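Backing a comic about the Flatden rent strike

7/16/20

I put 40 dollars into a crowdfunding campaign this morning, the first one I've backed in a couple of years. It's for a graphic novel called Flatden, written by Oisín Keogh and drawn by Gayan Mondal. The story follows a family of printers during a rent strike in a mill town, and most of it takes place over 12 days.

The town is made up but the strike is pieced together from real ones. Keogh says on the campaign page that he read old tenant newsletters for a year before he wrote any dialogue. The sample chapter has a long argument over who gets to sign a letter, and it was the best part for me.

Mondal's art is black ink with one flat color per chapter. I knew his work from Parisi, a short comic about a bicycle courier that went out of print fast. The faces are better now. The lettering is still a little small.

When I signed up there were 543 backers. They need 2,000 to pay for the hardcover. If they fall short it will be a paperback on cheaper stock, and I'd be fine with that. The campaign closes at the end of August.

I went with the level that gets you the book and a print of the cover. The next one up adds a signed script page, but I don't have the wall space.
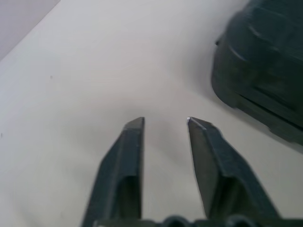

Dark gray gripper fingers over a pale tabletop.

I still owe a post on Warkell, which I finished last week and didn't like as much as the first volume. The middle drags and the map in the back has two towns switched. I'll try to get to it this weekend.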